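Tablecloth keeps sliding and creasing on game nights, any fixes?

Asked in Home and Household > Tables and Linens
Posted by Bheki Masilela, July 27, 2024

I run a small games evening at our flat in Enesville and we always put a cloth on the dining table so cards are easier to pick up and dice don't clatter. The downstairs neighbours go to bed at 10. The trouble is the cloth creeps. By the second game it has moved towards whoever leans on it most and there are ridges everywhere, so cards slide off the piles.

The table top is varnished and quite slippery. I have tried clips but people catch their sleeves on them, and one of them marked the edge. I don't want to glue or staple anything because the table came with the flat. Cloth is a cotton mix from Lo Presti and it went through the wash before I used it. Is there something that goes underneath, or do I need a different cloth?

2 replies

Rosalba Farina
Member, Sestosia

You need an underlay. Ask for table felt or a non-slip table protector, the sort with a rubbery back, and cut it 2 cm smaller than the table on every side so it doesn't show. Lay it with the rubbery side down. Check with the landlord or test a small bit first, as some cheap ones stick to varnish if they are left on for months. I lift mine every couple of weeks and wipe the table with a damp cloth, then let it dry before it goes back.

Weight matters too. A thin cotton mix will always ruck up when people drag things across it. Go for something heavier with a bit of texture in the weave. You can often get upholstery remnants cheaply and hem them yourself. Avoid anything fluffy, because crumbs get into it and cards don't sit flat. 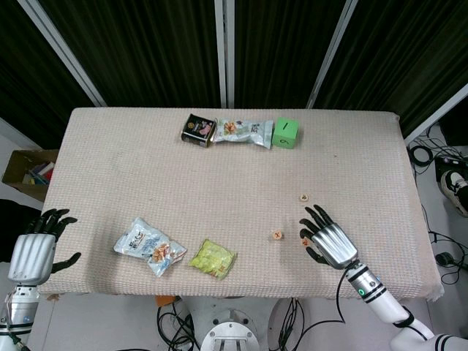 Keep the overhang short as well. If it hangs down to people's laps they pull on it every time they shift their chairs, and no underlay will hold against that. I trimmed ours last October and it has hardly moved. Plain colours are easier for games because you can see small pieces against them.

For creases, iron it slightly damp and put it straight on the table. Don't fold it away afterwards, roll it round a cardboard tube.

umance_dave
Guest

just play on the bare table and tell them to roll the dice in a box lid. we've done that for years

Bheki Masilela

Thanks both. The box lid is fine for dice but it doesn't help with picking up cards. I'll price up an underlay and look for a remnant. Rosalba, did you hem yours by hand or on a machine?

Rosalba Farina

Machine, 2 rows of straight stitch. Iron-on tape would do if you haven't got one, but it lifts after a few washes.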